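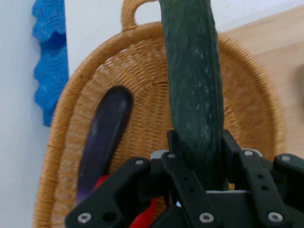 Part 4: Teaching the Kellidance gripper to pick up produce

If you've made it this far in the Vika set-up guide, your arm is bolted down, the wrist camera is talking to your laptop, and you've run the homing routine at least once. Good! Now we get to the part I like best, which is groceries. I use vegetables for all my first picks because they come in odd shapes, they have some give, and if you squash one you can still put it in soup.

What you'll need

One long vegetable (a cucumber or an eggplant), one lumpy one (a potato is great), one round one, a shallow basket, and a cutting board. Plain surfaces behind the work help the camera a lot, so move your patterned tea towels somewhere else.

Caution: Keep your hands out of the work area any time the status light is green. The arm can start moving as soon as a pick is queued, and it doesn't know your thumb from a carrot.

Setting the grip

1. Open the Turnura app and go to Tools, then Gripper. If the fingers show as "unknown," close the app, wait for the light to turn amber, and open it again. Mine does this every Tuesday morning after the weekly update and I've stopped worrying about it.

2. Set the grip force to 2. The scale goes higher, but start low and creep up. I ran my first tomato at the factory setting and I was wiping down the table for quite a while.

3. Set the travel speed to 90. You can go all the way to 500 later on, but please don't do it with food in the fingers.

4. Put the board flat on the table and lay your long vegetable across it, with the basket behind. Leave space on both sides so the fingers can come down around the middle.

5. Press Jog and bring the gripper down slowly until the fingers sit on either side of the vegetable. Aim for the thick part. If you grab too close to one end, the other end droops, and then everything you teach after that is a bit crooked.

6. Tap Close, wait for the click, and tap Save Pose. Name it something you'll recognize – I have a whole list of poses called "test" and I regret every one. 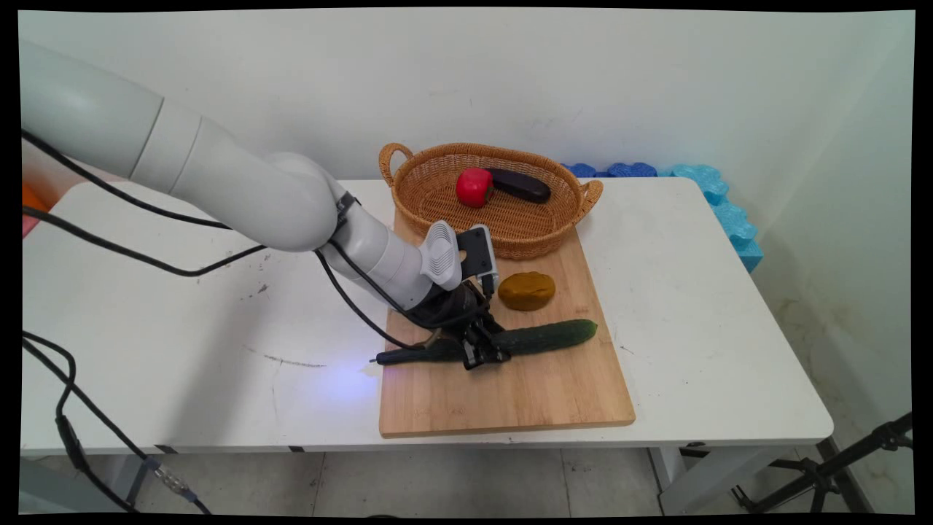 7. Raise the arm to a clearance height of 175 and hold it there. Watch the vegetable for a slow slide. If it creeps, lower the arm, open up, and raise the force by a single notch before you try again.

8. Jog over to the basket, come down until the vegetable is just above the bottom, and tap Open. Save this as your drop pose.

Note: Basket handles are sneaky. The planner sees the rim just fine, but it tends to miss a thin loop sticking up in the air. Turn the basket so the handles are out of the arm's path, or draw a keep-out box around them in the app.

Note on cables: Before you run a full cycle, jog the wrist all the way left and all the way right and look at the slack. You want a soft curve at the joint, with nothing pulled tight. The Malhotra clip kit is worth the money if your cables keep wandering toward the fingers.

Once both poses are saved, hit Run Once and let it do the whole trip on its own. Then swap in the lumpy vegetable and go back to step 5 – you'll need a fresh pose for each shape.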